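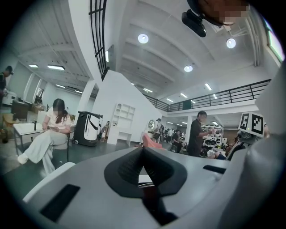
*Ground floor at Paterson, looking toward the mezzanine, with one of the hand-held grippers in front.*

**Equipment budget: progress report to Mistov**
December 8, 2020

Hi all,

I owe you the equipment half of the report, so here goes. The short version is that we're on plan for the grippers, a bit behind on the second wheeled base, and I'd like your okay to move some money between two lines before we place the next order. The long version has a lot of talk about spare parts in it, sorry!

**What we've bought**

The hand-held grippers were the big item in the June plan and they're all in. We went with Flutari in the end (their quote included the marker cubes, and Piduda wanted to charge for those separately). I was nervous about the rubber parts, which are the thing that wears, so I talked them into adding a box of spares to the first delivery. We've recorded 151 sessions so far against a target of 300. That's a hair over halfway, and I'm happy with it given how long we waited on the first shipment.

The wheeled robot is doing fine on the ground floor. It doesn't do stairs, obviously, so anything we want to try up on the mezzanine is hand-held work for now. I keep going back and forth on whether that matters. For this grant period I think it doesn't, and I've left a lift platform out of the numbers.

**What we haven't bought**

The second wheeled base is still not ordered. Piduda changed their lead time to 90 days after we'd already agreed on the price, and I didn't want to pay a deposit on something that would show up after the test period it's meant for. I've asked them for either a loaner or a better date. If I get neither, I'd sooner rent.

We also held off on new shelving. The tall open unit by the stairs is white, has open square compartments and takes pretty much anything, and I can't make a good case for spending grant money on a second one right now. What I *can* make a case for is chargers. We bought too few, my mistake, and people end up waiting on batteries in the afternoon.

**The change I'm asking for**

| Line | Status | Request |
|---|---|---|
| Hand-held grippers | Delivered | No change |
| Rubber spares | First box delivered | Add a second box |
| Second wheeled base | On hold | Release 50 percent to rental |
| Chargers and batteries | Short | Cover from shelving line |
| Shelving | Not needed yet | Move to chargers |

The total stays the same. It's only shuffling between lines, but the grant letter says you need to sign off on that, so please do (a reply to this email is enough, I checked).

**Planning for next year**

I've started a list of what we'd want if the project is extended. Lighting isn't on it. There are plenty of ceiling lights and a window, and I'd leave all that alone. Top of the list is a proper repair bench. Folks are using whatever table is free at the moment, and small screws do wander off. After that comes a maintenance contract with Flutari, which I'm still haggling over. Their first offer covered the shell and the electronics and left out the rubber, so I sent it back.

One more thing on insurance: the policy at Paterson lists equipment by serial number, and the marker cubes don't have any. I've asked for them to be listed with the grippers as one item. Still waiting to hear.

Receipts and the two supplier quotes are in the shared folder. I'll send the rental prices for the base as soon as I have them.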